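Freitag, abends

Wieder so ein Tag, an dem ich mir vorgenommen habe, beim Packen nach System vorzugehen, und wieder bezweifle ich, dass Systeme für Leute wie mich gemacht sind. Der Zug nach Flustberg geht morgen um 9 Uhr, vier Nächte, eine Tasche. Mehr nehme ich nicht mit, habe ich letzte Woche noch groß verkündet. Da lag allerdings auch noch nichts auf dem Tisch.

Im Heftchen von Dodon, das der Bestellung beilag, steht, man solle alles rollen, nach Farben sortieren und die schweren Sachen nach unten legen. Nach Farben! Als würde ich im Februar in einer Pension stehen und denken: Jetzt bitte etwas Blaugrünes. Das Rollen habe ich immerhin probiert, zwei Hemden lang. Danach waren sie gerollt und zerknittert, vorher waren sie nur zerknittert. Wo da der Gewinn liegen soll, müsste mir mal jemand vorrechnen.

Die gelbe Tasche ist es dann doch geworden, der Rollkoffer bleibt im Keller. Ich traue Rollkoffern auf Kopfsteinpflaster nicht, und Flustberg besteht nach meiner Erinnerung aus wenig anderem. Ob ich den Henkeln der Tasche traue, ist die nächste Frage. Angeblich halten sie 18 Kilo aus. Wer hat das gemessen, und wie oft?

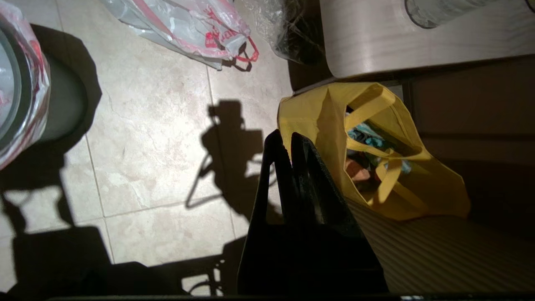
Die gelbe Tasche auf den Fliesen neben dem Tisch, Stand Freitagabend.

Von Ordnung kann man da drin nicht reden. Das gemusterte Teil mit dem Blaugrün liegt zerknüllt obenauf, und was weiter unten steckt, sieht man vor lauter Schatten nicht. Einmal habe ich alles wieder herausgeholt und neu hineingelegt, angeblich durchdacht, und hinterher war genauso viel Platz wie vorher. Die Henkel fallen mir außerdem ständig in die Öffnung, sobald ich etwas nachschieben will. Schön weit geht sie auf, das muss ich zugeben. Einen Reißverschluss hätte ich trotzdem lieber gehabt als noch mehr Stoff.

Dann die Liste. Ich habe sie vom letzten Mal aufgehoben und beim Durchlesen festgestellt, dass ich die Hälfte davon damals gar nicht angezogen habe. Regenhose: nie. Zweites Buch: nie. Das Nackenkissen von Opoku, das so gut sein soll, habe ich eine Station lang benutzt und dann auf den Nebensitz gelegt. Es bleibt diesmal hier. Das Buch nehme ich wieder mit, obwohl ich es besser weiß.

Die Wettervorhersage sagt morgens Schnee und mittags Sonne, also sagt sie nichts. Dicke Socken, dünne Jacke, mal sehen.

Jetzt ist es nach elf, und das Ladegerät suche ich morgen früh.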